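Dellonden Lab / Gallery / Two-arm tube joining, April

Quick gallery from the Galtow study while the writeup gets finished. Question was simple enough: can a two-arm policy learn to put curved plastic tubes together from demos only, no model of the tubes, no fixture on the table. Short answer, mostly. Longer answer in the notes below.

Tubes are the annoying part. They bend, they roll, and the wide sleeve end has to meet the narrow end at close to the right angle or the thing just skates off. Straight pipe was solved for us last year with the Bisgaard planner. Same planner on curved pieces got nowhere, so we went back to demonstrations.

Start layout. One tube per side, nearer to the arm that should take it. Both grippers open, center of the table left clear for the join. Start angles get shuffled between trials, that matters more than we thought it would.

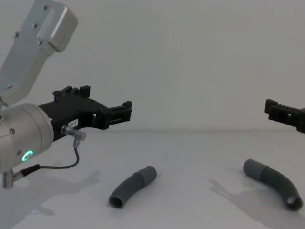
Demos came next. 3000 of them, all teleoperated, all on the same white tabletop. Too many probably. Nallasik (our training code) was already at the same success rate with nearly half of that, the rest only helped with odd start angles.

Grasp point. Policy likes to grab close to the sleeve. Operators did too, so no suprise there. When it grabs mid-curve the tube twists in the fingers and the other arm ends up chasing it.

The join. Right arm holds, left arm pushes. We tried it with both arms free to push and got a lot of shoving matches. Holding still is a skill, has to be in the demos or it never shows up.

Numbers. 50 test trials, 30 full joins. Of the misses, 7 were dropped on pickup and the rest went wrong at the sleeve, usually the end catching on the rim and the policy pushing harder instead of backing off. Recovery demos should fix some of that, we had almost none.

What we'd change: fewer clean demos, more messy ones. Wider spread of bends. Also a slower last inch, the fast version looks great and misses.

Next round uses three tubes in a row, same arms. Will add pictures here when theres something worth looking at. Data and split files go up with the paper.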